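Droluma厨余堆肥项目总结报告

课程:环境与社区实践
学校:Werkach学院环境工程专业
项目地点:Brunton小区及Skurncombe社区农园

一、项目背景

Brunton小区在学校北侧,隔一条马路,住户里有一部分是学校教职工家庭,也有不少租房的毕业生。小区实行垃圾分类已经有一段时间,垃圾房分厨余、可回收、有害和其他四类投放,但厨余桶里经常混有塑料袋、纸巾和一次性餐具。物业的做法是由保洁员在清运前用夹子把明显的杂物挑出来,挑不干净的就整桶并入其他垃圾。

我们小组在上学期的认识实习中去过垃圾中转站,了解到混杂率高的厨余垃圾在后端处理时比较麻烦,分选出来的杂质最后还是要送去焚烧。当时小组讨论过几个题目,包括可降解塑料袋的降解试验、宿舍楼旧书交换和食堂剩饭称重,最后选了就地堆肥。选择的依据有几点:堆肥所需设备简单,课程经费够用;Skurncombe社区农园离小区很近,成品肥有地方用;堆肥过程可以测温度、含水率和pH,能和专业课的内容对上。

项目名称Droluma是小组自己起的,没有特别含义,起初只是共享文件夹的名字,后来海报和登记表上都这么写,就沿用下来了。

项目从三月筹备,四月开始收集厨余,六月结束收集,成品肥在暑假前交给农园。下面按筹备、收集、堆制、检测和宣传几个部分说明。

二、项目目标

立项申请书里写的目标如下:

在Brunton小区建立一条从住户到农园的小规模厨余收集路线,并保持到学期末不中断。

用收集到的生厨余和农园的枯枝落叶进行好氧堆肥,得到腐熟的堆肥。

记录堆制过程的数据,比较不同翻堆频率和不同碳氮配比的效果。

了解参与住户的分类习惯有没有变化。

前三项基本完成。最后一项只做了问卷,没有对照组,结论比较弱,在讨论部分会再提到。

三、筹备工作

3.1 场地

最初考虑把堆肥箱放在小区绿化带里,物业没有同意,主要担心气味和蚊虫引起投诉。之后联系了Skurncombe社区农园。农园东北角有一块原来放工具的水泥地,背阴,靠近水龙头,离最近的住宅楼隔着一排树。农园方面提出的条件是不堆放熟食和肉类,不让渗滤液流到菜畦里,项目结束后恢复原状。小组同意了这些条件,并写进了场地使用说明,双方各留一份。

水泥地有一点向南倾斜,下雨时水会往菜畦方向走。我们在南侧砌了一道矮砖,没有用水泥抹,只是错缝码放,内侧铺了防水布,后来整个项目期间这道砖没有出过问题。

3.2 堆肥箱

共做了4个堆肥箱,编号一号到四号。箱体用旧托盘拆下来的木板拼成,四面留缝通风,前面的挡板可以一块一块抽出来,方便翻堆和取样。箱底垫了砖,让底部离开地面。内壁钉了一层塑料网,防止碎料从缝里漏出来。

做箱子的过程比预想的慢。托盘上的钉子很难拔,有的木板一撬就裂。第一个箱子花的时间最长,挡板的槽留得太紧,雨后木板受潮膨胀抽不出来,只好拆下来重新刨过。后面几个箱子把槽放宽了,使用中没有再卡住。

箱盖用的是阳光板,一侧用合页固定,另一侧搭在箱沿上。四月有一晚刮大风,三号箱的盖子被掀开,合页变形,之后在每个盖子上加了搭扣。

3.3 收集点和住户登记

收集点设在2处,一处在小区东门保安亭旁边,一处在北侧自行车棚入口。选这两个位置是参考了住户出门的路线,上班的人多从东门走,接送孩子和买菜的人多从北侧走。

住户登记采用自愿方式。我们先在业主群里发了通知,又在东门摆了两个傍晚的桌子,登记的住户领一个带盖的小桶和一张分类说明。截至收集结束,登记住户共111户。其中有些住户登记后没有投放过,有些只在开头投放过几次,登记数不能直接当作参与数使用。

小桶是统一购买的,盖子上有一个放活性炭片的小格。问卷里有住户反映炭片格容易积水,清洗不方便,这个问题我们在采购时没有注意到。

3.4 分工

小组按工作内容分为收集、堆制、检测和宣传几个方面,每个方面有主要负责的同学,遇到翻堆和搬运时全组参加。值班表贴在共享文件夹里,换班要在表上改,不能只在群里说。这条规定是在一次漏收之后加上的,当时有同学在群里说了换班,接班的同学没有看到,自行车棚的收集桶满了一晚上。

四、收集过程

4.1 投放种类

分类说明上把可以投放的写在左边,不可以投放的写在右边。可以投放的有:菜叶菜根、果皮果核(大的核除外)、茶叶渣、咖啡渣、蛋壳、枯萎的花和盆栽修剪下来的枝叶。不可以投放的有:剩饭剩菜、肉、鱼、骨头、油脂、奶制品、贝壳、宠物粪便和任何包装。

执行中问得最多的是柑橘皮、玉米芯、粽叶和豆腐渣。柑橘皮可以投,但希望住户撕小一些。玉米芯分解很慢,前期投进来的玉米芯在过筛时基本还保持原样,后来改为请住户不要投放。粽叶集中在六月,数量较大,纤维长,翻堆时会缠在叉子上,我们把它单独放一边剪碎后再加入。豆腐渣水分大,一次只能少量加。

4.2 收集时间

每天傍晚收一次,晚饭之后、天黑之前。开始时安排在早上,想赶在保洁清运之前完成,但早上第一节有课的同学多,收集经常迟到。改到傍晚以后稳定很多,同时也能遇到下楼散步的住户,顺便解答问题。

收集用的是手推车,从两处收集点把桶运到农园,换上洗干净的空桶。路线上有一段人行道正在修,绕行时要过一个台阶,桶装满以后两个人抬比较安全。下雨天照常收集,只是当天不翻堆。

4.3 称重和杂质

每次到农园后先称重,再倒在分拣台上挑杂质。整个收集期累计收到厨余690公斤,这是挑出杂质之后的净重。杂质单独称,记录在另一张表里。

最常见的杂质是水果上的标签贴纸,其次是捆菜的胶带和塑料绳,再次是茶包。贴纸很小,和果皮贴在一起,挑的时候容易漏,过筛阶段在成品里仍能找到。我们在第二版分类说明上加了一行字,请住户投放前撕掉贴纸,之后贴纸明显减少,但没有完全消失。茶包的情况比较复杂,有的材料可以降解,有的不能,外观上分不出来,后来统一请住户剪开茶包只投茶叶。

东门收集点的杂质一直比自行车棚多。东门靠近马路,行人有时把桶当作普通垃圾桶使用,里面出现过饮料瓶和烟盒。加了带孔的锁盖之后情况好转,住户需要掀开小盖倒入,路过的人一般不会去掀。 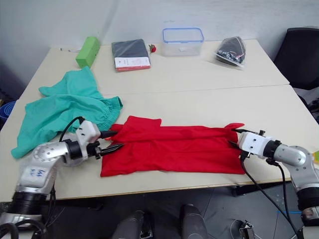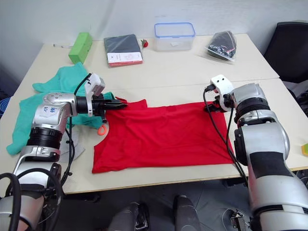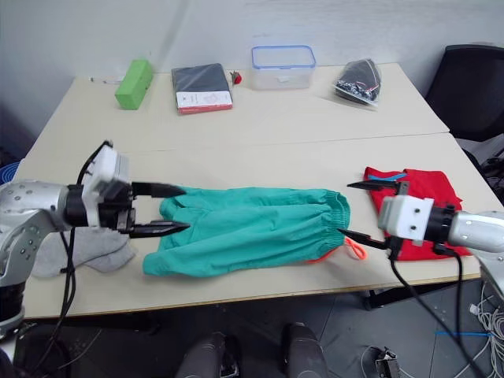

五、堆制过程

5.1 原料配比

厨余属于氮含量较高的湿料,需要和碳含量较高的干料混合。干料来源是农园的落叶、修剪下来的细枝和锯末。落叶主要是前一年秋天存下来的,装在编织袋里,较干,使用前要喷一点水。锯末由学校木工房提供,领用前确认过没有混入刨花板和油漆木料的碎屑。

四个箱子按两种配比和两种翻堆频率安排。一号箱和二号箱干料较多,三号箱和四号箱干料较少;一号箱和三号箱翻堆较勤,二号箱和四号箱翻堆较疏。这样每种组合只有一个箱子,没有重复,做不了统计检验,只能看趋势。指导老师在中期检查时指出过这个问题,但当时箱子已经装料,场地也放不下更多箱子。

5.2 装料

装料按层进行,底部先铺一层粗枝,利于通气和排水,上面一层厨余一层干料交替,每层之间撒少量农园的旧土,起接种作用。没有添加市售的菌剂。最上面用落叶盖住,防蝇,也减少气味。

早期有一次装料时厨余没有切碎,整颗的白菜和整段的黄瓜直接放了进去,几天后翻堆时外层已经发软,里面仍然完整,并且在堆体里形成湿团,周围发黑有酸味。之后在分拣台上增加了切碎这一步,用平口铁锹在木箱里剁。剁得太碎也不好,堆体会变得密实不透气,大小差不多像麻将牌就可以。

5.3 温度

测温用的是长杆双金属温度计,每个箱子测中心和边角几个位置,上午和傍晚各读一次。读数时温度计要在堆体里停留足够时间,前期有些读数偏低,是停留时间不够造成的,这些数据在整理时做了标注,没有删除。

四个箱子都出现了升温、高温和降温的过程。一号箱升温最快,高温期维持较好,翻堆后温度先下降然后回升。三号箱升温也快,但含水率偏高,有一段时间温度上不去,翻开后发现底部有积水,补加锯末并重新翻堆后恢复。二号箱升温慢一些,降温也慢。四号箱是效果最差的一个,干料少,翻堆又疏,中间层出现厌氧,气味比较重,后来不得不提前翻堆,因此四号箱的翻堆记录和原方案不一致,比较时需要考虑这一点。

边角位置的温度始终低于中心,四面透风的箱体散热比较快。五月中气温升高以后这种差别变小。

5.4 含水率

日常判断用手握法,戴手套抓一把料用力握,指缝见水但不滴,松手后成团,轻碰能散开,认为水分合适。手握法简单,但不同的同学判断不一样,有的人觉得偏湿,有的人觉得正好。后来定下由固定的同学判断,同时定期取样带回实验室用烘干法测一次作为校正。

校正结果显示,手握法在中等含水率时比较可靠,偏湿的时候容易低估水分。主要原因可能是菜叶里的水还没有析出,握的时候感觉不到,烘干时才出来。

5.5 翻堆

翻堆用四齿叉,先抽掉前挡板,把料叉到防水布上,外层和内层对调后再装回去。一个箱子翻完需要较长时间,全组一起做比较快。翻堆时会看到白色的放线菌菌丝,多在中层偏外的位置,刚开始有同学以为是发霉坏了,查过资料后确认属于正常现象。

防水布用了一段时间后被叉子戳破几处,渗滤液从破口漏到水泥地上,用锯末吸掉后扫回箱里。后来翻堆时布下面再垫一层旧地毯。

5.6 气味和蚊虫

正常情况下箱子旁边只有潮湿泥土和树叶的味道。气味明显的时候有两种,一种是酸味,出现在新料加得太多的时候;一种是氨味,出现在干料少而温度高的时候。处理办法基本相同,加干料,翻堆,再盖落叶。

蝇类在五月后增多,主要是果蝇,集中在分拣台和空桶周围。每次收集后把分拣台冲洗干净、空桶倒扣晾干,数量就会减少。黑水虻幼虫在三号箱出现过,对堆肥没有坏处,但农园的种植户看到后不太放心,我们做了解释并在箱子旁边贴了说明。

六、检测结果

6.1 pH

堆制初期pH偏酸,和厨余分解产生有机酸有关。进入高温期后上升,转为弱碱性,后期回落并趋于稳定。四号箱由酸转碱的时间最晚,和它的厌氧情况相符。测定用的是样品加水振荡后静置取上清液,用笔式pH计读数。pH计中途换过电池,换后重新校准过。

6.2 种子发芽试验

腐熟度用发芽试验判断。取成品肥浸提液,在培养皿滤纸上放小白菜种子,以蒸馏水作对照,培养后数发芽粒数并量根长,计算发芽指数。一号箱和二号箱的样品达到腐熟要求,三号箱接近,四号箱没有达到。四号箱的料在箱内又多放了一段时间,再测时有改善,但到提交报告时没有做完第三次。

第一次发芽试验失败过,原因是滤纸加液太多,种子泡在水里,对照组的发芽情况也很差。这批数据没有使用,试验重做。

6.3 过筛和成品

成品用孔径较大的铁丝筛过筛。筛下的是深褐色松散的堆肥,筛上的是没有分解完的细枝、果核、玉米芯和少量贴纸。细枝和玉米芯放回箱里作为下一批的骨料,贴纸挑出来按其他垃圾处理。

蛋壳在成品里仍能看到碎片,说明没有粉碎的蛋壳在这个时间长度内变化很小。如果继续做,可以请住户把蛋壳晾干压碎再投。

6.4 试用

农园划出一小块地给我们做试用,分成施堆肥和不施堆肥两部分,种的是空心菜和樱桃萝卜。由于播种时间晚,樱桃萝卜遇上高温,两部分长得都不好,根部细长。空心菜施肥部分叶色较深,茎较粗,但两部分地的日照不完全一样,施肥的一侧下午多晒一段时间太阳,所以这个结果只能作为参考。

七、宣传和问卷

7.1 宣传材料

宣传材料有海报、分类说明和投放提醒卡。海报第一版字太多,贴在电梯间里很少有人看完。第二版只保留可以投什么、不可以投什么、投在哪里、几点收,字号放大。分类说明印在防水纸上,方便贴在厨房。

业主群里每隔一段时间发一次进展,内容包括收集情况和堆肥箱的变化。住户对温度曲线兴趣不大,对能不能领肥料回家种花比较关心。考虑到这一点,我们在六月安排了一次领肥,每户凭登记号领一小袋,只发一号箱和二号箱的成品。领取的人比预计的多,袋子不够,后来的住户用自带的容器装。

7.2 校内活动

校内在教学楼大厅办过一次展示,摆了堆制不同阶段的样品,装在透明罐里,旁边放温度记录。参观的同学最常问的是臭不臭,打开罐子闻过之后一般就不再问了。另外给附属小学的兴趣小组讲过一次课,内容是哪些东西会变成土,用放大镜看堆肥里的小虫。小学生对弹尾虫和鼠妇很感兴趣,原来准备的讲稿只用了前一半。

7.3 问卷

问卷在收集结束前发放,纸质和线上两种。题目包括投放频率、家里由谁负责分类、遇到的困难、对小桶和收集时间的意见、项目结束后是否愿意继续。

从回收的问卷看,负责分类的多数是家里做饭的人,其他家庭成员有时会投错。困难主要集中在夏天小桶有气味、下楼不方便、生熟分开麻烦这几项。对收集时间基本满意,有住户希望晚一点收。多数人表示愿意继续,前提是收集点不撤。

问卷里有一题问参加项目后其他垃圾的分类有没有变得更仔细,选“有”的较多。这类题目容易得到偏正面的回答,加上填问卷的本来就是比较积极的住户,我们没有把它作为项目效果的证据。

八、经费使用

经费来自课程实践专项,主要支出是小桶、温度计、防水布、五金件和印刷。木板、落叶、锯末和场地没有花钱。小桶占支出的比例最大。如果重新做预算,可以考虑让住户使用家里已有的容器,只发一张贴纸作为标识,这样能省下大部分费用,省下来的钱可以多做箱子,把重复组补上。

手套和口罩原来没有列入预算,后期从小组同学自己的费用里出,报销时因为没有事先申报,只报了一部分。

九、问题与讨论

9.1 数据方面

实验设计没有重复,四号箱又偏离了方案,翻堆频率和配比的影响没有办法分开讨论。能够说的是,在这次的条件下,干料较多的箱子温度过程更稳定,腐熟更早。翻堆较勤对升温有帮助,但在干料充足的情况下差别不大。

另外,厨余是每天加入的,箱子里的料龄不一样,所谓的堆制天数只能从停止加料那天算起。比较合理的做法是先把厨余暂存,一次装满一个箱子。暂存需要加盖密封并控制气味,我们没有这个条件。

9.2 收集方面

每天收集对人力的要求比较高。考试周前后值班表排得很紧,有几次是由住得近的同学连续顶班。如果改成隔天收,桶的容量要增加,夏天气味也会成问题。可以试的办法是在收集桶里预先放一层锯末,投放后由住户再撒一层。自行车棚收集点在六月试过几天,桶内水分和气味都有改善,锯末撒到地上的问题需要另外解决。

9.3 项目延续

学生项目随学期开始和结束,住户刚形成的习惯容易中断。暑假期间没有人收集,小桶闲置。我们和农园、物业分别谈过,农园愿意保留一号箱和二号箱,由种植户处理自己地里的菜叶;物业愿意保留东门收集点的架子,但收运还没有人接手。另外两个箱子等四号箱的料腐熟后再拆除,木板留给下一届。

下一届课程小组如果选择继续,建议提前在三月之前把值班人员定下来,并把每次收集、称重、翻堆的操作写成固定的表格。我们的表格中途改过格式,前后数据合并时花了很多时间,有几栏名称相同但含义不同,例如“重量”一栏前期记的是连桶重,后期记的是净重,最后是对照空桶重量逐条改过来的。

十、小结

项目在Brunton小区和Skurncombe社区农园之间维持了一学期的厨余收集和堆肥,得到了可以使用的堆肥,留下了比较完整的温度、含水率和pH记录。实验设计和效果评价部分有明显不足,已在前面说明。

十一、附件目录

附件一 住户登记表(已去除姓名和门牌)
附件二 每日收集与称重记录
附件三 四个堆肥箱的温度记录与曲线
附件四 含水率与pH测定记录
附件五 发芽试验原始数据
附件六 分类说明第一版、第二版
附件七 问卷及回收结果
附件八 场地使用说明与恢复确认单
附件九 经费明细

附件二中前期连桶重的原始数值保留在备注栏,查阅时请以净重栏为准。附件八的恢复确认单待三号箱和四号箱拆除后补交。

Werkach学院环境与社区实践课程Droluma小组
六月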